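About Sulel

Hi, and welcome! I'm Ritu, and Sulel is my houseplant shop and plant-minding business. If you came in off the street you already know the shop part (long narrow room, too many ferns, a bell on the door that sticks). The plant-minding part happens mostly in other people's homes and offices, and it's the bit I get the most emails about, so I'm going to ramble on about both.

How we got going

I used to do the accounts for a flooring company called Usmani, and I had seven plants on my desk. Then people started leaving their plants with me when they went on vacation, and some of them never asked for them back. By the second summer I couldn't see my monitor. My boss was very nice about it, but I took the hint and went looking for a space to rent.

I signed the lease one September with a van full of pothos cuttings and no idea how to run a cash register. Rigoberto Ñahui came in during the first week to buy a bag of potting mix, told me my shelves were going to fall down, and came back the next morning with a drill. He's been my business partner ever since – he does the shelving, the repotting bench, the deliveries and anything with roots bigger than my head. I do the ordering, the watering rounds, the books and this website.

The name, for everyone who asks, doesn't mean anything. We wanted something short that would fit on a plant label, and we said it out loud a lot of times in the van until it stopped sounding silly.

What we do all day

Mornings are for water. We open at 10, and before that one of us goes down the whole shop with a can and a finger (the finger goes in the soil, up to the second knuckle, and if it comes out with dirt stuck to it that plant waits). I don't water on a schedule and I'll try to talk you out of it too! A pot by a sunny window and the same pot on a bathroom counter are living two different lives.

I'm fussy about watering cans, I admit it. I like a long spout that gets narrower toward the end, so you can slip it in under the leaves and put the water on the soil where it belongs. I like a wide opening on top so it fills fast under a kitchen faucet. And I like plastic for indoors, mostly for the weight, as a big metal can full to the brim is no fun by the fifteenth plant. Sage green is my favorite color for one, and I won't pretend there's any science in that.

The other thing I'll nag you about is saucers. Please put something under your pots! A white pot looks lovely on a dark marble top, right up until there's a ring under it. We sell saucers in all sorts of shapes, and the tan eight-sided kind is the one I'd pick to go with a plain round pot – it gives it a bit of an edge and it catches the drips. 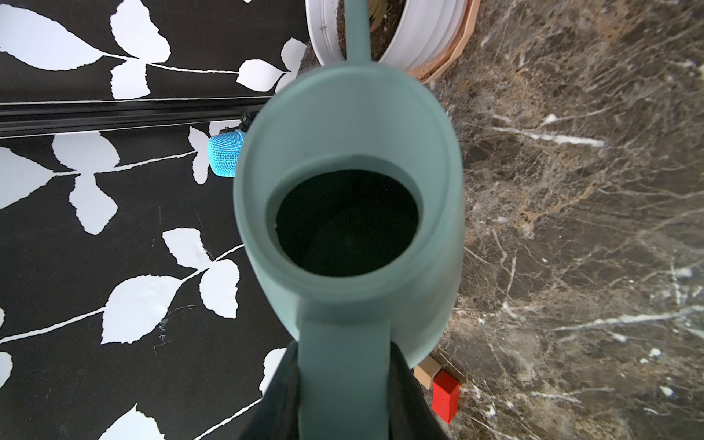 Plant-minding

You go away, we come over. One of us visits first while you're still home, so you can show us where things live and tell us which plant is the diva. After that we come by as often as the plants need it, and we leave a note on the counter each time with what we did. We'll turn pots toward the light, wipe dusty leaves and pick off the dead ones. We won't repot anything without asking.

We also look after a few offices. Pavlow, the print shop two doors down, was our first, and their rubber plant is now touching the ceiling. Vetimura is the biggest, with 100 plants over two floors, and Rigoberto does that one on Monday with a cart and a podcast.

The Saturday table

On Saturdays we clear the bench at the back and anyone can bring in a sick plant. It's free, there's coffee, and you don't have to buy anything. Last year we wrote every plant down in a notebook and got to 1,875, and I'd say most of them had simply been watered too much. If you think yours has bugs, bring it in a tied bag, please, and tell us at the door.

Kids are very welcome. There's a low shelf of spider plant babies in paper cups, and every kid who comes in can take one home.

Finding us

We're on the corner next to the bakery, with the green awning. Parking is easiest around the back after 2. The shop is closed while we're out on rounds first thing, so if you call early you'll get the machine – leave a message and tell us what the leaves look like, and one of us will call you back before lunch.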